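Unit 2: Taking Part in a Simulated Emergency
Handout for students, Gellville campus

Read this before your first session in the simulation room. The unit is graded on attendance and on your written reflection. Your performance during the scenario is not graded.

Before the session
Review the airway and breathing notes from Unit 1. Wear flat, closed shoes and tie back long hair. Leave your phone in the locker area. You will be assigned a role on arrival: lead, airway, compressions, medications or recorder. Trading roles is allowed only if the instructor agrees.

How stress shows up
Most students notice a faster heartbeat and a dry mouth in the opening minutes. Narrowed attention is harder to notice in yourself. A student fixed on the monitor may miss a question asked from the foot of the bed. Small hand movements, such as drawing up a dose, suffer early. Large movements hold up longer, but compressions tend to speed up and get shallow.

What to do about it
Say what you see, out loud. Use names when you give an instruction, and repeat back any instruction you receive. If you lose your place, say so and ask the recorder for a summary – this counts as good practice.

Medication doses
Read the full label, say the drug and the dose, and wait for a second person to confirm. Do not work out a dose from memory. The dosing cards are in the top drawer of the cart.

Debrief
The debrief follows right away and runs 34 minutes. What is said there stays in the group.

Written reflection
Due 4/6/21, maximum 590 words. Describe one decision you made, what you knew at the time, and what you would do next time. Students who use the Grunbridge template should delete the prompts before turning it in. Late work goes to Jozefína Kuruc, Room 140. 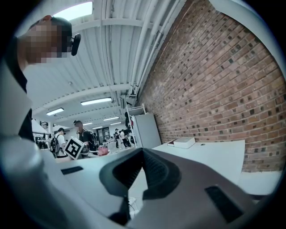
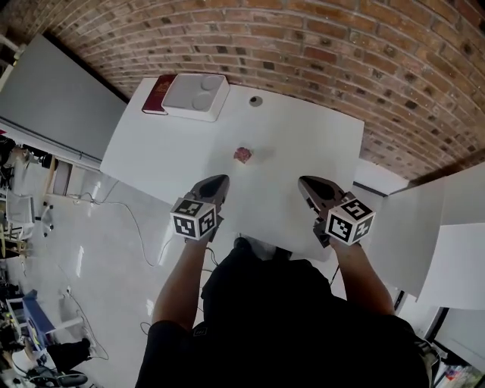
Clinical Skills and Simulation Team, Khosravi School of Health Sciences

Next handout: Unit 3, Handing Over a Patient. Bring your printed copy of the handover sheet.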